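Popular Music Recording and Listening
Handout 7: Layers, space and the electronic album
Mar 30, 2018

Please read this before the session and bring it with you. We will listen to parts of two albums, Preltov's Salberg and the first record by Fuvham. Both are in the listening room, on the shelf for this course. You do not need to read music for this handout, but you need to listen with headphones at least once.

1. What we mean by a layer

In the last session some of you used the words "layer" and "track" as if they were the same. In the studio a track is a place where sound is stored. A layer is something that the listener hears as one thing. Eight tracks of voice can make one layer, if they all sing the same words at the same time and sit at the same place in the stereo picture. The opposite is also possible. One synthesizer line with a long echo can be heard as two layers, the line and its answer.

When you write about an album, please use "layer" for what you hear. Use "track" only when you know how the recording was made, or when you mean a song on the album. I know that the second use makes it confusing, but it is the normal word and we can't avoid it.

2. The bass drum and the bass line

In most dance-based electronic pop, the bass drum and the bass line want the same space. Both have their energy in the low frequencies. There are two common solutions.

The first is to take turns. The drum plays on the beat and the bass plays between the beats. You hear this on the opening song of the Fuvham record, where the bass never touches the first part of the beat. The result is light and a little nervous.

The second is to let the drum push the bass down for a short moment each time it hits. This is called ducking, or side-chain compression. On Salberg it is used on nearly every song, and on the second song it is so strong that the keyboards also seem to breathe. Some reviewers disliked this. My own opinion is that it works well for the first half of the album and becomes tiring after that.

Exercise A. Listen to the first minute of both songs. Tap the beat with one hand and the bass notes with the other. Write down where your hands move together.

3. Voice and distance

A voice can be near or far without being loud or quiet. This is difficult for many students, so I go through it slowly. Three things tell the ear about distance: how much reverberation there is, how much high frequency is left in the sound, and how long it takes before the reverberation starts. The last one is called pre-delay. With a long pre-delay the singer can stand close to us in a very large room. With no pre-delay the singer moves back to the wall.

The MacKinnon remix of the Salberg title song is a good case. The words and the melody are not changed, and the tempo is only a little faster. But the voice is dry in the verse and gets its large room only in the chorus. In the album version it has the same room from the beginning to the end. Many of you will find the remix more emotional, and I would like you to say why with the terms from this section.

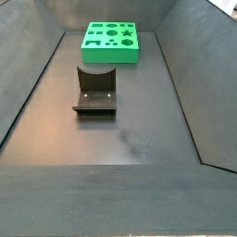
Be careful with the word "cold" here. It is used very often about electronic music, and it can mean a dry voice, a slow filter, a minor key or only a gray album cover. If you write "cold," say in the same sentence what you hear.

4. Preparing the written review

The review is due in May. Choose one album of electronic music that we did not discuss in class. The text should have two parts. In the first, describe the layers of one song, with times in minutes and seconds. In the second, judge the album as a whole. Do not go through all the songs in order, as it becomes a list and your reader will stop.

The listening room is number 433. It has 18 seats, and headphones can be borrowed at the desk with your student card.

Exercise B. Write one paragraph on the last song of the Fuvham record. Use the words layer, pre-delay and ducking at least once each.

For next time: sections 1 and 2 of Handout 8, on drum machines.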